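Flistgate: grasp picker for the wrist camera

Hi! I wrote Flistgate to take one wrist camera picture and hand back a ranked list of grasps, so the planner (we use Barta, but anything that eats a pose will do) has a second choice when the first one is out of reach.

Getting going: run setup.sh, copy config.sample to config.local, put your hand-eye calibration in there, then start the picker before the planner. It keeps 3 candidates by default. You can ask for 20, but it gets slow and the tail of the list is junk.

Last changes 3/19/19: Ngân Tô fixed the angle wrap bug (thank you!!) and Darcy Melnyk moved the thresholds into the config.

Known trouble

My segmenter splits objects by color first and edges second, and I'm still fighting with that order. Marbled tabletops are hard on the edge step, with dark veins running every which way, and two markers with the same green caps lying nearly parallel can come back as one fat blob. Set split_parallel to true if you get a grasp centered on thin air. 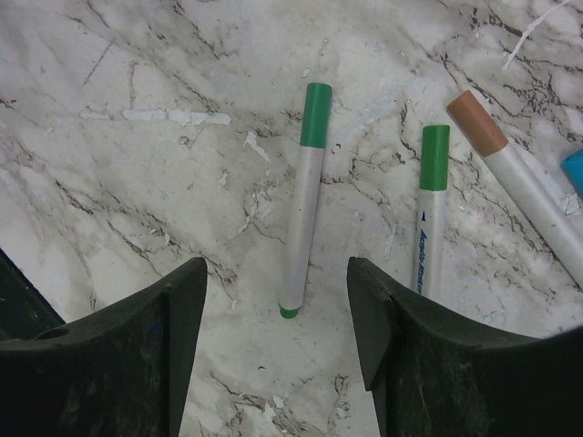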